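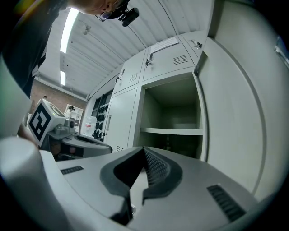

Page 2 of 15

Lockers and Cabinets, Photo Gallery
Text by Daichi Onishi

Welcome to the second page of my gallery about storage in shared workrooms. I collect such pictures since February of last year, and now the whole collection has 1,536 of them. On this page I want to show metal lockers, because many readers of the Renum newsletter asked me how to choose them and how to keep them in order.

Light gray doors, brick wall behind
Each upper door has a small latch, and two have openings for the air. I like very much that there is a paper label on the middle one. A label should be at the height of the eyes, and it should be changed when the contents are changed. The lower compartment is open and has one shelf with nothing on it. In my opinion it is good to keep one free place like this, so a new person can put his things there on the first day. The white shelving unit stands farther back, against the bricks, and it makes the corner look lighter.

The long row, with keys
From this side the lockers look more beige than gray. A set of keys hangs from the lock of one upper door, and a notice in Chinese is taped on another. Several lower doors are open, so it is easy to see how the shelves divide the inside. Please notice also the rack with dark clothes behind the white cabinet. Coats take too much space in a locker with small doors, and a simple rack is the better place for them. The blue bin at the foot of the rack is also a practical idea. I would only ask to keep bottles away from the top of the cabinets, as they fall easily when somebody closes a door with force.

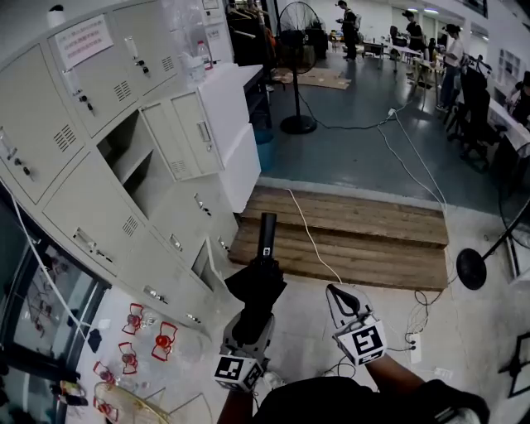

Notes for visitors of this gallery

The pictures can be opened in large size with one click. If you want to send your own, please write one or two sentences about the room and what is kept there. I answer all letters, but it can take up to 30 days. The next page shows wooden drawers and the Clesteo wall hooks.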